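Tote Bags, Tape Measures and the Year I Stopped Giving Away Junk

My aunt Samira Hamdan kept a drawer in her kitchen that held nothing but free things. Key rings from the bank, a shoehorn from a funeral home (I swear), a plastic rain bonnet folded into a little pouch with a dentist's name on it. As a kid I thought it was the best drawer in the house. I'm telling you this so you understand that when I started my picture framing shop and it came time to order something with our name on it, I had opinions, and a lot of them came out of that drawer.

A couple of readers wrote in after my post on window signs and asked what we hand out at the counter and at the October street fair. It's a longer answer than I could fit in an email, so get yourself a coffee.

The fridge magnet years

We started with magnets, like everybody. They were cheap, they came fast, and they were the size of a postage stamp, with our phone number in type so small that my own mother had to get her glasses. I had ordered them late one night from a website with a countdown clock on it, and I remember being so pleased with myself for beating the clock. Well, the clock started over again the next morning.

People took the magnets very politely. I found several of them in the parking lot afterward, and one was stuck to the stop sign on our corner, where it stayed for two winters. I suppose you could call that outdoor advertising.

After the magnets came stress balls in the shape of a picture frame, and if you can't imagine how you would squeeze a picture frame, you are ahead of where I was. The corners came off. Enough said about those.

What Hussam told me

Hussam Sleiman runs the upholstery place two doors down, and he has been in business much longer than I have. One slow afternoon I was complaining to him about the stress balls and he reached into his apron and pulled out a little tape measure with his shop's name on it. He'd been carrying the same one for 12 years. The printing was nearly rubbed away from his thumb, but you could still make it out.

His view was that you should give people a thing they'd be annoyed to lose. He also said that it ought to have something to do with your trade, so that they think of you at the moment they need you. Somebody measuring a chair seat is probably thinking about having it covered. Somebody measuring a wall over the couch - well, that's my customer!

I went home and lay awake about it, in a happy sort of way.

Samples, samples, samples

I wrote to three suppliers. Firkeck sent a big padded envelope with a nice handwritten card, Zimari sent a box that was mostly paper filling, and Sayegh sent a catalog and a bill for shipping the catalog. I didn't hold that against them forever, but I held it for a while.

What I learned from having the samples in the house for a few weeks is that you can't judge a giveaway in the first minute. Everything looks good coming out of a padded envelope. I put them into use. I hung things on the hook by the door, I left things in the car in the heat, I let the tape measures get dropped. One of them lost its little metal tab the first time it snapped back, and it shot off under the refrigerator, where I expect it still is.

The tote bags I tested by filling them with groceries. Two of the three did fine. The third had handles so short that I could only carry it in my hand, and I've never met a person who loves a bag like that. If you're ordering totes, ask how long the handles are, and then go find a bag you like and measure it.

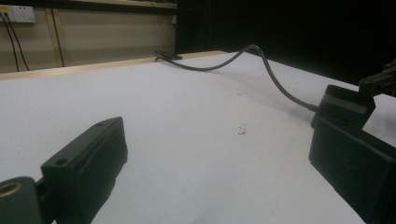
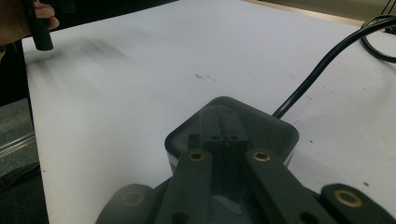
A word about the artwork

Our logo has a thin double line around it, like a mat inside a frame, and I'm very fond of it. It prints beautifully on paper. On a rounded plastic case it turned to mush. Duygu Gündoğdu, who handles orders at Skotska, called me up herself before running the job and told me kindly that the lines would fill in. She offered to send a proof on the real item, and I said yes, please, and thank goodness I did.

We ended up dropping the double line and making the name larger. I grumbled. My husband said it looked better, and he doesn't usually notice these things, so I took it seriously.

Do check your phone number on the proof too. Read it out loud, digit by digit, with someone else holding the business card. I know a bakery that gave out a whole season of pot holders with the number of a muffler shop on them, and the muffler people were very nice about it for the first month.

What we ordered, and what it cost us in patience

In the end it was 70 tape measures and 27 totes, as a trial. That's a small order and we paid for it, as the price per piece drops a good deal if you buy by the hundreds. But I still have stress balls in the basement, and every time I go down for the vacuum they look at me.

The tape measures sit in a bowl by the register. I don't push them on anyone. If a customer is fretting over sizes I hand one across and say take it home and measure the wall again. The totes go only to people picking up a finished piece small enough to ride in one. Natalina Valentini, who had us frame her grandmother's needlework, came back for a second bag for her sister, and I was so flattered I gave her one for the sister and one spare.

Has it brought in business? I can't give you a chart. A man named Georges Zein came in last spring with one of our tape measures in his hand, saying he'd found it in a jacket he bought secondhand, and he had four posters framed. I think about that jacket a lot.

Next month I'm looking into pencils, the flat carpenter's kind. If you've ordered those and had the printing hold up, please leave me a comment and tell me where you got them.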